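Courses > Small Engines and Trail Bikes > Handouts > Session 2

Session 2: Chain, Sprockets and Slack

Okay, so last time we got as far as tires and I talked too long about pressure, as usual. Tonight is chains. Bring your own bike if you can get it into the Mimdale shop without riding it through the front door (yes, I mean you two). If you can't, share with whoever is next to you.

A dirt bike chain gets a rough life. It runs out in the open, it picks up grit and creek water, and the suspension pulls it tighter and looser every time the back wheel moves. The spot where it's tightest is when the center of the front sprocket, the swingarm pivot and the rear axle all line up. Keep that in your head, because everything we do with slack comes from it! If there's no play left at that point, something has to give, and it's usually a bearing in the gearbox.

Checking slack

Bike on the stand, neutral, engine off. Engine OFF, please, and fingers well away from the sprockets while you turn the wheel. Push the chain up at the spot your manual tells you to and measure how far it moves. Your manual wins over anything I say, anything on the internet and anything your cousin says. Then turn the wheel a bit and measure again. Chains don't wear evenly, so you'll find a tight spot, and the tight spot is the one you set the slack by.

I ran my last chain for some 2,000 miles on the fire road up to Taltstead, which was too long. It had a tight spot I kept ignoring, and by the end I was adjusting it every other ride and grumbling about it.
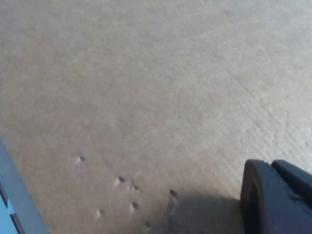

Pushpa Uniyal wrote after the last class that she sets hers a touch looser than the book in mud season, because the muck packs into the sprockets and takes up the play. I like that. Stay inside the range in the manual, but go to the loose end of it when it's sloppy out, and check again once you've washed the bike.

Adjusting

Loosen the axle nut first (everybody forgets, me included). Then turn the adjusters on both sides the same amount, a little at a time, and look at the marks on the swingarm. I don't trust those marks all the way, so I also sight down the chain from behind the rear sprocket. If it bends off to one side, the wheel's crooked. Push the wheel forward against the adjusters, tighten the axle nut to spec with the torque wrench, and measure the slack again. Tightening the nut often pulls it in a hair.

Cleaning and lube

Soft brush, a cleaner that's safe for O-rings if you have an O-ring chain, wipe it down, let it dry. Lube goes on the inside run while you turn the wheel by hand, and then you wait. Go have a sandwich. If you ride off right away it all ends up on your rear fender.

For next time: find your slack range in the manual, write it on a piece of tape and stick it inside your toolbox lid. Look at your sprocket teeth too. If they're hooked like little waves, we'll talk about replacing the whole set together.

Questions about this handout: ask at the Mimdale shop desk | Back to top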